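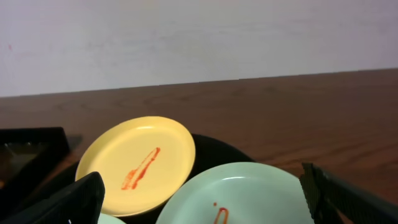
Workshop notebook, Retadside tableware trial
Entry for February, morning session, started 9.40
Room 304, long table

Purpose of entry. To record the condition of the coloured plates at the clearing stage, the sauce marking procedure as it now stands, and the changes agreed for the next set of washes. Colleagues taking over the bench should read the section on scraping before touching the trays.

Materials

The plates are the Bromik coloured plastic range, in light yellow and pale green. They are the same plates entered in the January list, and no replacements have been drawn from the cupboard. The trays are the black round ones. Two were returned from the kitchen with a film on the underside and have been set aside for a separate soak.

The sauce is the ordinary tomato sauce from the canteen supply. The Clemidetti paste used in the autumn has been discontinued for this work. It dried too hard at the rim, and the results could not be compared with what a household would normally leave on a plate.

Wash liquid is the Khổng concentrate, diluted according to the card on the inside of the cupboard door. The card has been recopied, as the old one was no longer legible in the lower half.

Condition at clearing

The yellow plate carried the heavier mark. The sauce lay in one long streak across the flat of the plate, thin at one end and wider at the other, where it was also more broken. The rim was not involved. The green plate beside it in the tray had a small looped smear on its inner surface and one separate dot close by. A mark of that size would ordinarily be passed over at scraping and left to the wash. It is proposed that it be treated in the same way here and recorded as "light".

It was noted again that the red is much easier to judge against the yellow than was expected when the colours were chosen. The broken part of a streak is the difficulty. Where the sauce thins, the colour of the plate shows through it, and two people grading the same plate may put the edge of the mark in different places. The grading sheet asks for the length of the mark only. Length is not a sufficient measure for a streak of this kind, and a column for "broken / unbroken" has been ruled in by hand pending a new sheet.

Stacking in the tray

The round trays do not take the plates flat once there is more than one plate in them. The plates ride up on each other and lie at a tilt. This was raised as an objection in the last entry, on the grounds that sauce could creep toward the rim while the tray was waiting. The objection is accepted in part. For thin marks the tilt is of no consequence. For a wet, heavy mark it may be, and such plates should be placed in the tray last.

The alternative, a rectangular tray with a divider, was tried for one session and withdrawn. It was awkward to carry through the door, and the plates rattled. The round trays are to be retained.

Scraping

1. Clear cutlery and paper from the tray first. Do not scrape over cutlery.
2. Take the uppermost plate. Hold it by the rim over the scrap bin.
3. Use the soft scraper, one pass, along the length of the mark and not across it.
4. Do not make a second pass, even where sauce remains. The remainder is what is being measured.
5. Wipe the scraper between plates. A separate cloth is kept for this and is not to be used on the table.
6. Plates graded "light" are not scraped.

The instruction to scrape along the mark has been questioned. A pass across the streak removes more at the widest point but drags colour out to either side, and the plastic then holds a faint orange tint over a greater area. Along the mark, the tint stays where the sauce was. Anyone who has put a tomato dish away in a plastic container will be familiar with the effect.

Waiting time

The waiting time between marking and scraping remains at 15 minutes. A longer wait was tried before the break, and the sauce skinned over in the warmer end of the room but not near the window. Until the trays can all be kept in one position, a longer wait will only add a difference that has nothing to do with the plates. The timer on the wall runs slow and is not to be relied upon. Use the small one in the drawer.

Washing

Plates are washed by hand in the left sink, at the temperature marked on the card, four to a batch. Each batch receives fresh liquid. The rinse is cold. Plates are then racked on edge with space between them and are not towelled. The green plates show water spots more readily than the yellow ones, and these should not be entered as residue. If in doubt, run a dry finger over the spot.

The trays are washed after the plates, never with them. Sauce on a black tray is hard to see, and two trays in the previous session were put back on the shelf with dried sauce under the lip. Turn each tray to the light before it is shelved.

Table

The brown wooden table was wiped down with a damp cloth and dried at once. There are old pale rings near the far end from a hot pan, which predate this work and should not be attributed to it. Standing water must not be left on the surface. The request for a washable cover is still open with the building office. In the meantime, trays are to be wiped underneath before they are set down.

Observations carried forward

The yellow plastic appears to take a tint sooner than the green. This rests on the older plates and has not been tested on new stock. It may be that the tint is simply easier to see on yellow. To settle the matter, one unused plate of each colour should be kept in the dark cupboard as a reference and brought out only for comparison. Labels for the pair have been written and are in the drawer with the timer.

Faint knife scratches were felt on several plates when racked. Sauce held in a scratch will grade as a broken mark when it is really the surface of the plate that is at fault. Plates with scratches that catch a fingernail should be withdrawn and entered at the back of this book.

The scrap bin liner is too thin. It split on lifting. The heavier liners are on the order form.

For the next session

Rule the new grading sheet with the additional column and make copies.
Soak the two filmed trays overnight and report on the underside.
Repeat the along and across comparison on green plates, keeping the same amount of sauce for each. The amount is to be weighed, as the spoon measure is not consistent enough.
Move all waiting trays to the end of the table away from the window.
Check the level of the Khổng concentrate. The bottle in use felt light, and the spare was not on its shelf.

Bench cleared and sinks drained at 12.15. Scraper cloth left to dry over the tap.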